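## 4. Setting up the grasp planner

Right, you've got Woren installed and both arms are talking to it, so now we can get to the bit I like best - telling the planner how to pick up a cup!

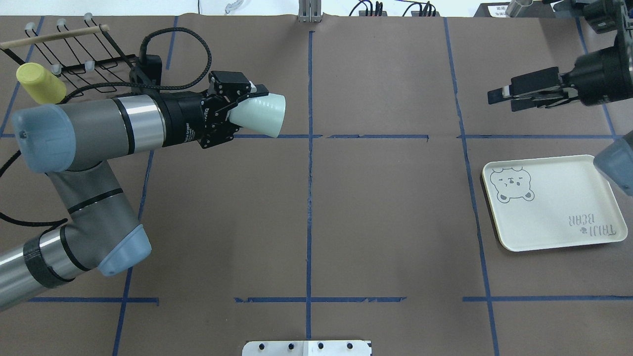
I keep all my settings in one file, `grasp.yaml`, and I'd suggest you do the same (I once had them spread over three folders and lost an afternoon to it).

1. Stop any running job with `woren stop`.
2. Open `grasp.yaml` and set `object_class` to `cup`. Lower case, please, it's fussy.
3. Set `approach_clearance` to 30 mm. You can go lower later on, once you trust your camera calibration.
4. Set `planner_timeout` to 2 seconds and `max_samples` to 1,000.
5. Save the file, then run `woren plan --dry-run`. The arms stay put and you get the path drawn in the viewer.
6. Happy with the path? Run it again without the flag, at low speed.

**Caution:** keep a hand near the stop button the first time you run a new path. The planner only knows about obstacles in its own map, so a cable you haven't modelled doesn't exist as far as it's concerned.

**Note:** if you see error 23, the two arms have asked for the same patch of space. Give one of them a higher `priority` and plan again - that clears it for me nearly every time.

Coming over from Jutance? Your old grasp files will load fine, but check the units, as Jutance saved everything in metres.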